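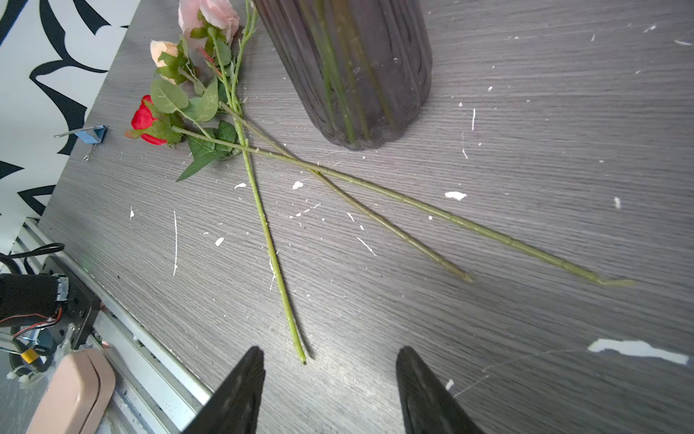 Wrist camera view, three artificial roses on the table, vase at upper center

Stem grasp planner keeps picking the wrong point where stems cross

Posted in Perception and Planning by nullden_arm

I'm working on a task where the arm picks up artificial roses one at a time and puts them in a vase. The wrist view I attached shows a typical layout. Pink, peach and red flower heads at the upper left, long green stems running down to the right and crossing each other near the leaves.

The pipeline is pretty simple. I segment everything green, thin the mask down to a skeleton, split the skeleton at the branch points, then fit a line to each piece. The planner (we use Steturus for motion, version 2) gets the midpoint of the longest piece and a gripper angle square to the line.

With one rose on the table it works fine. With three it goes wrong in two ways:

It picks a piece that is really half of one stem and half of another. The midpoint lands close to the crossing and the fingers close on two stems.

It sometimes treats leaf edges as short stems. I set a minimum length and that helped some, but then I lose real stems that got broken up by a crossing.

I logged 914 grasp attempts since May. The single rose runs are not the issue, so please don't tell me to recalibrate the camera, I have done that. There are also stems already in the vase which show through the dark glass, and every so often one of those ends up in the list of candidates.

What I want is a way to tell which piece belongs to which stem after a crossing. I would rather not train a new model if I can avoid it. Depth is not much use on stems this thin, at least not from my sensor.

brukesus

You are splitting at the branch points and then never joining anything back up. That's the main problem. Split first like you do now, then do a matching step at each crossing:

Take every piece that touches the crossing. Measure its direction using the part a little way back from the crossing, not the last few pixels. Skeletons bend toward each other where two lines merge and the end pixels will give you a bad angle. I skip the first 17 pixels at my image size and measure after that. You will have to find your own number.

Then score each pair of pieces by how close they are to a straight continuation, and take the best pairing for the whole crossing at once. Don't do it greedily, one pair at a time. When stems cross at a shallow angle the greedy version takes one good pair and leaves you with a bad one.

Watch out for crossings that come out as two branch points close together with a short bridge between them. Thinning does this a lot with shallow angles. Merge those into one node before you match or the bridge will be counted as a stem.

For the grasp point, don't use the midpoint. Go along the joined stem and compute the distance to the nearest pixel that belongs to any other stem. Throw away everything closer than half your finger opening plus a margin. From what is left, take the point nearest the flower head if you want the rose to hang steady, or nearer the cut end if you care more about staying clear of the leaves. In your picture the cut ends are spread out pretty well, so I'd start there.

For the vase, mask it out. If it stays put between runs, project its outline from the known pose into the wrist view and grow it a bit. Don't try to filter those stems by color. The tint changes with the lighting.

One more thing about order. Pick the stem on top first. You can't always tell from one view, but at the crossing the upper stem usually has unbroken edges and the lower one doesn't. A simple edge check on a small patch gets it right often enough to be worth adding.

qian_tools

just use a segmentation network, all of this skeleton stuff is a waste of time. label a few hundred images and you're done

nullden_arm

Thanks brukesus. The double branch point was a big part of it – I had the short bridges showing up in my debug view and took them for noise. With those merged and the pairing done per crossing, the joined stems look right on my saved images. I haven't run it on the arm yet.

The clearance check did turn up another bug. My finger opening was in meters and the mask distance was in pixels, so I'm converting with the table plane now.

Leaves are still a problem if one lies right along a stem. I'm going to try dropping pieces where the mask is much wider than a stem and see how far that gets me.

brukesus

Width should work. Use the distance transform you already have from the clearance step and take the median along the piece. The mean gets pulled up wherever a leaf touches the stem.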